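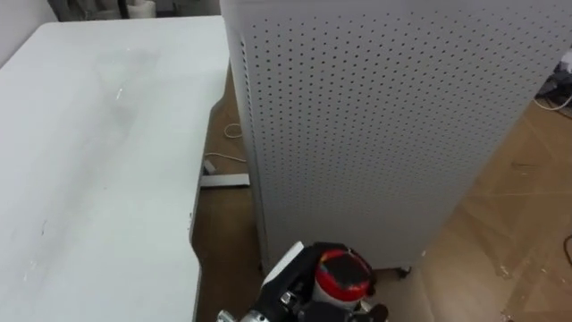 Environment & Public Health

3 min read
Print this page | E-mail this page

Subject: Re: Wood smoke and the December readings
From: Nanna Lund
To: Belport Air list

Weronika Krawczyk wrote:

> I went through the hourly numbers from the Wukeck monitor for
> December and I don't understand how the county can call the month
> "moderate" overall. The evenings on our side of the river are bad
> from 6 p.m. until well past midnight. My son uses his inhaler more
> on those nights. Is the county averaging the whole day together?
> And does anyone know if the burn rule covers the Bremer plant, or
> only fireplaces?
>
> Weronika

Weronika,

Yes, they average the whole day. The figure on the county page is a 24-hour mean, so six bad hours in the evening get spread over eighteen hours that are mostly fine. That is how the federal standard for fine particles is written, and the county follows it. The hourly values are public, but you have to go to the data page and pick the station yourself.

On your second question, the burn rule has two parts. The first covers fireplaces and wood stoves in homes. When the forecast is for 30 micrograms or more, the county can call a no-burn night, and the notice has to be posted by 3 p.m. Homes with no other heat are exempt. The second part covers open burning of yard waste and is in force all winter.

The Bremer plant is not under either one. It has its own permit from the state, and the limits in it are for the stack, measured at the stack. The county has no power to shut the boiler down on a no-burn night. I asked about this last year and was told the same thing by two different people, so I believe it. The permit is up for renewal and there will be a comment period. It lasts 28 days from the date of the notice. Written comments count the same as speaking at the hearing.

I would not put all of this on Bremer, though. The boiler runs day and night and the readings climb in the evening, when people get home and light their stoves. Cold air also settles along the river after dark and holds the smoke down. The plant adds to it – how much, I can't say from one monitor.

The stove exchange is still open. The county pays $500 toward a replacement if the old stove is turned in. There are 2,461 homes in the Belport district listed as having a wood stove, and very few have applied. The form asks for a photo of the old stove and the receipt for the new one. Renters need a signature from the owner, which has been the sticking point on Østergaard Street.

If you write to the county, ask for two things: that they post the highest hourly value next to the daily average, and that the no-burn notices go out by text message as well as on the website. The first would cost them very little, as the numbers are already collected. I asked for it in my own letter and got a form reply.

Could you send me your spreadsheet? I have the same station for the two winters before this one and would like to line them up. Plain CSV is best – my copy of Excel is old.

Nanna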